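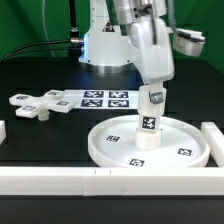

Missing victory point table in a second-hand copy of Umside

I picked up a used copy of Umside, the two-player game about the river campaign, and the rulebook is missing its last sheet. The sheet had the victory point table on it. The map, both counter sheets and the cards are all there, so I only need the rules for ending the game.

We played it once anyway and got stuck on turn 14. My opponent held the three northern depots, and I had more units left on the map. The rulebook says "compare totals as shown on the table" and then stops. My copy is the first printing, with the blue box.

Two things I would like to know:

Do units that are out of supply on the last turn still count for points?

Does a depot count for the player who last moved through it, or do you need a unit sitting on it?

Posted by riverline77

Hélder Mendes
2021-02-24

I have the first printing too. The table is short, so I will type it out.

Each depot: 3 points
Each bridge: 1 point
Each full-strength enemy unit removed: 1 point
Skosanham (the town at the bend): 5 points

Reduced units are worth nothing when removed. Add it all up at the end of turn 14. If the defender is tied or ahead, the defender wins. The attacker has to be ahead by at least 2.

On your first point, supply does not matter for scoring, because you only score for units you removed and not for the ones you still have. So having more units left on the map did not help you by itself.

On the second, you need a unit on the depot or you need to be the last one to have had a unit there with no enemy unit next to it now. This is in rule 9.4 under "Control" and not in the scoring section, so it is easy to miss. Use the control markers. Without them you will lose track by turn 6 or so.

One more thing. The card called Figueiredo's Crossing says it gives 2 points. That was a misprint and it should be 1. It was fixed in the second printing.

oldhexmap

Just play until somebody gives up, that's what we do. Nobody at our table ever reads the points.

If you want a better game on the same subject get Midard. Bigger map, 339 counters, takes all weekend.

tanvi_k

Hélder's table is right for the blue box. If anyone finds this page with the second printing (gray box), the bridges there are worth 2 and Skosanham is worth 4. Check which one you have before you start, as the setup cards are different as well. The gray box has the attacker starting with two engineer units and the blue box has one.

Also, rule 9.4 does not let you take control of a depot with a headquarters unit. It has to be a combat unit.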